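FOR IMMEDIATE RELEASE

Dukesness shop announces that the pencil cases now have a place to live

Hirkov Stationers opens its Small Shelf Corner for children who own too many pencil cases, and for the adults who bought them

DUKESNESS, 29 October 2026 – Hirkov Stationers, which has sold pens, paper and a regrettable number of novelty erasers on Castaño Street for longer than its carpet would suggest, today opened the Small Shelf Corner, a part of the shop given over to the storage of pencil cases. The company believes this to be the largest news in pencil case storage this week and is prepared to be corrected.

The corner grew out of a survey the shop ran in February. Customers were asked to fill in a card saying where the pencil cases in their home were kept. The shop received 2413 cards. The most common answer was "the floor." The second most common was "which one?" A smaller group wrote "school," several of them with a question mark, and one card came back with a drawing of a horse.

"We had been selling people pencil cases for years and had given no thought to what happened next," said Kornél Dudás, owner of Hirkov Stationers. "What happened next was that they came back and bought another one. From a business point of view I was fine with this. My sister was less fine with it. She has three children and a hallway."

The answer, after a long summer of trying things out on the shop counter, is a low children's shelf with two boards and not much else. It has no drawers and no lid. Dudás describes it as "a shelf," and has resisted all attempts by the marketing department, who is also his nephew, to call it a system.

The thinking behind it is modest. Cases that are in use this week go on the lower board, lying down and side by side, where a short person can reach them. Everything else gets laid out in a row in front, pointing the same way, so that the owner can look at the full collection and feel whatever there is to feel. Then the cases are put up one at a time. The shop recommends see-through cases wherever possible, having learned that a child will empty five solid ones onto a rug to find a single glue stick.

"Line them up first, that's the whole trick," said Kalkidan Negash, who designed the corner and runs its Saturday tidying hour. "Children love a row. Give a six-year-old a pile and she'll add to it. Give her a row and she turns into a museum director. I had one boy move the same pink case back and forth for most of the session, because it was not, he said, happy there."

Negash also chose the sky-blue walls with their clouds and stars, and the cherry blossom tree, which is artificial and therefore in bloom all year. Asked what the tree has to do with pencil cases, she said it had to do with parents, who need something to look at.

The Small Shelf Corner, with tidying under way:
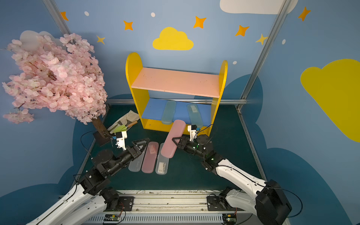
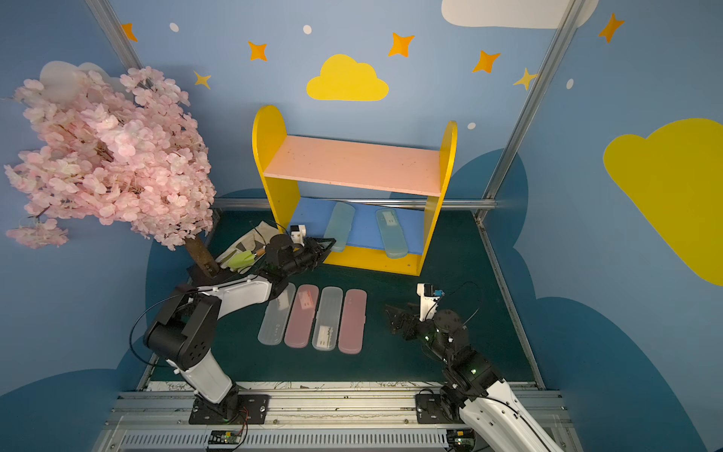
What visitors can expect

The Saturday tidying hour starts at ten and is free. Children are asked to bring their own pencil cases, contents included. Sharpener shavings should be dealt with at home. Any marker found without its cap will be tested on scrap paper and, if necessary, mourned.

Name cards are handed out at the door. Slip one inside a clear case and it can be read without opening the zipper, an idea that Negash would like it known she had before the summer and that Dudás would like it known he had in the car.

Pink cases and clear cases may be mixed in the same row. There was some debate about this.

The shelf can be ordered at the counter or by mail through the shop's Drunilside warehouse, and comes flat with a bag of screws and a sheet of instructions that Dudás wrote himself and illustrated against advice. Delivery takes nearly 2 weeks. Customers in a hurry are welcome to collect, provided they bring a car with a trunk that opens, a condition added after an incident in the parking lot.

Hirkov has also set aside 2000 name cards for local classrooms. Teachers may ask for a pack in person or by post. No essay is required.

The company has no plans to expand into lunch boxes. "People keep asking," said Dudás. "I've seen the inside of a lunch box on a Friday. We sell paper."

About Hirkov Stationers

Hirkov Stationers is a family-owned shop in Dukesness selling school and office supplies, greeting cards, and a brand of graph paper that exactly one customer buys, in bulk, without explanation. The shop is open Monday through Saturday. It closes for lunch when Mr. Dudás is alone and stays open when he isn't.

Press contact

Kalkidan Negash, Small Shelf Corner
Hirkov Stationers, Castaño Street, Dukesness

Members of the press are welcome at the Saturday hour and will be given a row of their own to sort. Please call ahead if you are bringing more than one child. Photographs of the corner may be reprinted with a credit to the shop, spelled with a k.

ENDS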